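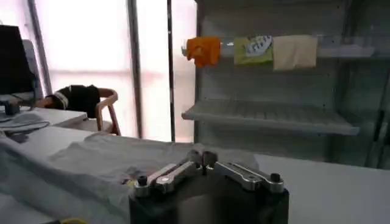 The Gray Cloth

The woman at the Gitby market had told me the cloth came out of a Joltwood linen chest from 1694. She wanted 200 for it. I said that was a lot for something that looked like a dust sheet, and she said people who knew cloth didn't talk that way. So I paid, which I suppose was the idea.

At home I dropped it on the white table and let it lie where it fell. It was pale gray and full of creases, and light got through it in places. Three hundred years is a long time for a piece of fabric to stay that soft. My own dishcloths give up after one winter.

My sister came by at four. She believes in things, mostly things with a story attached.

"You can feel the age in it," she said, rubbing a corner between two fingers.

"You can feel the fabric softener."

She told me it could be worth 1000 to the right buyer. I asked who the right buyer was. She said I was, until this morning.

When she had gone I went over the hem with a lamp. The stitches were small and perfectly even. Near one end I found 2 stubs of white tag, snipped close. I got the scissors and the receipt, then put the scissors back in the drawer.

The phone number on the receipt rang for a long time.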